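Osora reunion, Giltness Hall: is the drummer in or out?

fretbuzz_neil
Tickets go up Friday and the poster says "all original members". It shows three people. Osora had four. Saulius Strazds played drums on every record worth owning and he isn't on it.

marrowfat
He was asked and said no. Bands do this. You still get the singer and the songs.

fretbuzz_neil
You get the singer and two thirds of the songs. Try "Ocampo" with a session bloke behind it and tell me it's the same tune.

tapehiss2842
I saw them without him in August, under the other name. It was fine. The kind of fine where you notice the price of the beer.

marrowfat
I was there as well and it was the best I've heard them. He used to speed up whenever he got bored, and he got bored by the second chorus.

fretbuzz_neil
That was the whole appeal!

Danetti
Speeding up was the producer's idea, it's in the sleeve notes of the second album. I'll listen from home either way, my knees have retired from standing gigs.

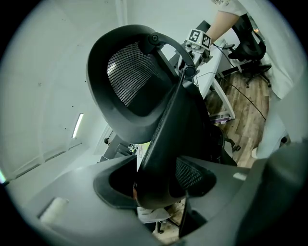 Re: drummer in or out?

marrowfat
Sleeve notes written by the drummer, I see.

tapehiss2842
Anyone got a spare for the balcony? Asking for Neil.

fretbuzz_neil
Balcony, left side, please.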